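Wrist view only vs. wrist plus overhead for soft toy pick and place: is my comparison fair? 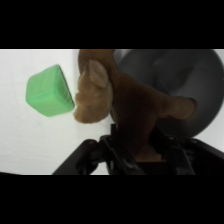

Wrist camera view with the plush in the jaws and the green cube to its left.

Posted by Jerome Dizon, March 1, 2026

Hi everybody, longtime reader, and I hope this is the right section. I've been teaching a small arm to put soft things into a bowl by imitation learning (I drive it by hand, record, then train a policy on the recordings), and I now have a result I don't quite trust.

I collected 136 demonstrations on a white cloth, with the toys and the bowl moved to a new spot each time. Then I trained two policies. The first one, which I call Gronetti, sees only the wrist camera. The second, Skukden, gets the wrist camera plus a fixed overhead camera. Same network, same number of training steps, same everything else as far as I can tell. I ran each of them for 30 trials, and the wrist-only one came out ahead! It dropped the toy in the bowl 21 times, against 16 for the one with two views.

I would have bet good money on it going the other way. Once the plush is in the gripper it fills a good part of the wrist view, as you can see, and I figured the policy would have a hard time finding the bowl behind all that fur. So my question is whether this can be a real effect, or whether I have done something silly in the way I test. I'd love to write it up for our club newsletter, but I don't want to print something wrong. Sorry for the long post, and thank you in advance to anyone who gets to the end of it.

Adanech Abera

Hello Jerome, and what a nice problem to have! I spent a good part of last September on almost the same thing, so let me share what I can.

It can be real. With a fairly small set of demonstrations, a policy that gets an overhead view may learn to lean on where things sit on the table as a whole, and then it gets confused when you set up a layout it never saw. A wrist view moves with the hand, so the last few inches before a grasp look much the same wherever the toy happens to be. That helps a lot with picking. It helps less with placing, for just the reason you mention.

Now the less cheerful part. 21 against 16 out of 30 is a small gap. If you ran the whole thing again tomorrow, I would not be shocked to see it shrink to nothing or flip over. Before you write anything up, I would do this:

Go to 60 trials for each policy, and take turns between them, one run of each, so that a change in the light or a tired motor hits both the same.

Write down the start layouts ahead of time and use the same list for both. I put little pencil marks on the cloth. If you have been setting the toys down by eye, you may be giving one policy the easier ones without meaning to.

Score the grasp and the placement separately. My guess is that your wrist-only policy wins on grasps and loses some of that lead on placements, and that would be a far more interesting thing to tell your club than one total.

Train each one again with at least two more random seeds. I know, it's dull and it takes all night, but in my own tests two seeds of the same policy differed by more than the gap you have.

One more thought about the cloth. Mine had wrinkles that shifted whenever the gripper brushed it, and I ended up smoothing it out between runs so both policies started from the same kind of background. Please do come back and tell us how it goes!

Lodhi

Check that the overhead camera is in sync. Mine lagged behind the wrist one and the two-camera policy was garbage until I fixed it. Adding more demos did nothing for me.

Jerome Dizon

Thank you both so much. I had one total and no layout list at all, so I'm going to start over with the pencil marks and separate scores. Lodhi, I never looked at the timing between the two cameras, and I'm a bit embarrassed about that. I'll check it tonight before I run anything else.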